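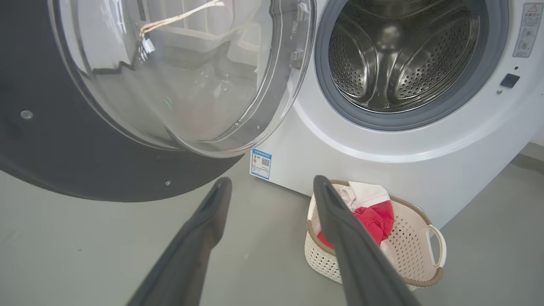 The Home Automation Laboratory at Koller opened its doors to visitors in September, and almost 200 people came through in the course of the afternoon. Most of them stopped longest at the laundry station, where a robot was at work on a household task that many engineers still consider difficult.

The station is part of Plollico, a research program directed by Siriporn Limsakul. Its purpose is to teach machines the ordinary work of a home using ordinary appliances. The washing machine is a standard front-loading model, and the laboratory has made no changes to it.

"A washer door is built for a human hand," Dr. Limsakul told the first group of guests. "It swings on its own path, and the robot has to follow that path without pulling against the hinge."
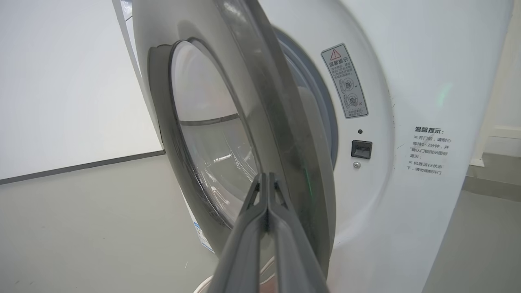
Door handling has taken up much of the program's first year. Jaxon Landry, who leads the control team, explained that the fingers must hold the rim firmly enough to move it and lightly enough to let it turn. His team has recorded 656 practice runs on the door alone and plans to reach 2000 before the next stage of the project.

Clothing presents a separate problem. A shirt has no fixed shape, and it may fold over itself or catch on another piece each time it is lifted.

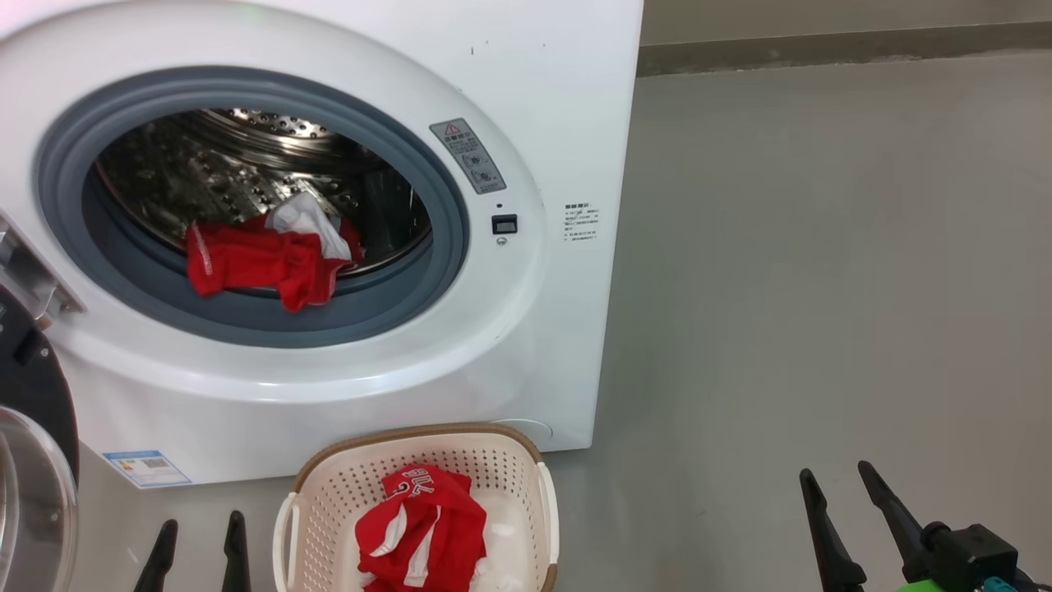
Visitors were invited to put questions to the staff between runs. Beat Ammann, a retired appliance repairman, asked how the system would manage a heavy load of towels. Mr. Landry replied that towels are scheduled for testing this winter.

The laboratory will receive visitors again in the spring. School groups may apply through the Koller visitor office, which opens at 9 in the morning.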